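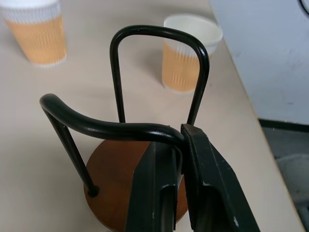

Vivek Mathur wrote in the comments last time that I should stop judging fingers on foam blocks and go find something thin, curved and shiny, and that stiff fingers would slide right off it.

Fair point, Vivek! So I spent most of Saturday on a little chair with black tubing and a round wooden seat, plus the paper cups I always fall back on (I drink a lot of coffee, supply is never a problem). This page is the gallery from that session. Both views come off the wrist camera, same arm and same table, and I'm comparing two sets of fingers: the stiff Cumar pair and the softer Agbeko pair.

The chair first. Glossy tube is a pain for a parallel grip. You get a tiny contact patch, and if you close a hair off center the whole chair wants to spin. I ended up coming in low from the right and grabbing the curved front tube, and I liked that so much better than going for the tall back loop. The Cumar fingers did fine once I slowed the closing speed way down. The Agbeko ones were more forgiving about where I landed, but they let the chair sag when I lifted, and I'm still not sure if that's the pads or me.

Cups are the opposite problem - easy to find, easy to crush. I line up from overhead and then creep in until the rim sits between the fingertips. Too much force and you've got an oval.

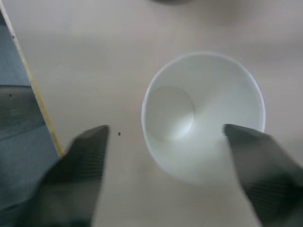

My default on the Tidalard controller was a force setting of 918, which is silly for paper. I dropped it to 341 and the cups kept their shape for eight tries in a row with either pair. Then I got greedy, typed in 1,003 to see what would happen, and - well, I'm one cup down.

The thing I keep going back and forth on is the camera. From the wrist you get a lovely look at the rim and a pretty poor idea of how high you are above it. Girish Bhardwaj swears by adding a second one off to the side, and I have an old Sevarix in a drawer that might do the job if I can find the bracket. If anyone has run one of those next to a wrist camera, tell me what you did about the cable, please! Mine is way too short.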